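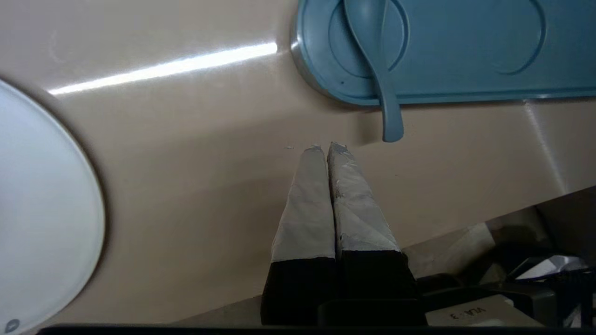

Week 5 notes: comparing fingertips on the table-setting task

OK everybody, this week we stop reading about grippers and start arguing about them. I'm keeping the job dull on purpose: plate, spoon, sticks, same table for everyone. We compare two fingertips, the bare Drolov ones and the same fingers wrapped in tape, both on the Gallardo arm with the wrist camera running.

My own numbers from last term, so you have something to beat: 467 tries with bare tips, 200 with tape. Yes, the counts are lopsided (I ran out of Sunday). Please don't copy that part of my method!

Thin, light things are where the tips really differ. A stick with flat faces wants to roll until a flat meets the pad, and a soft wrap gives it something to settle into. Write down which way the stick points after you close, and do it before you lift. Also note how old your tape is, as wrinkled tape and fresh tape shouldn't go in the same column.
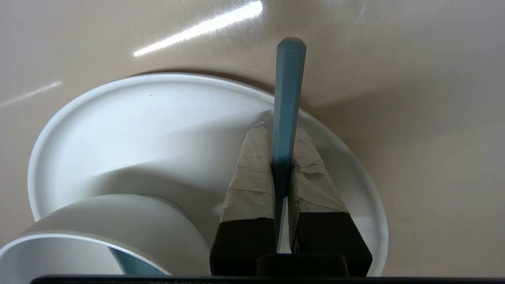 What the wrist camera misses

I love this camera, but it looks straight past the fingers, and depth is hard to judge from there. Two rods hanging over a plate can look close enough to grab when they're well out of reach. So check with the side camera before you call anything a near miss, and log open fingers as "no contact" and leave it at that.

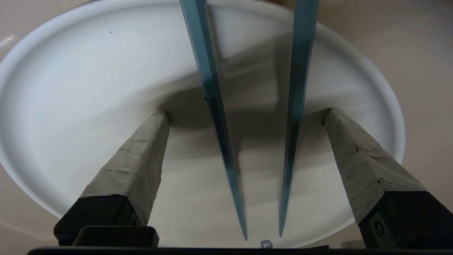
Ghazal Kermani wrote back on the draft of these notes that tape is cheating a little, because it changes the finger width as well as the grip, and that I should have you measure the gap again after every wrap. Fair point! So add that: re-zero the Nedo controller each time you wrap, and put the new width at the top of your log sheet.

Logs go in the shared folder before next class, 29 tries per tip at minimum.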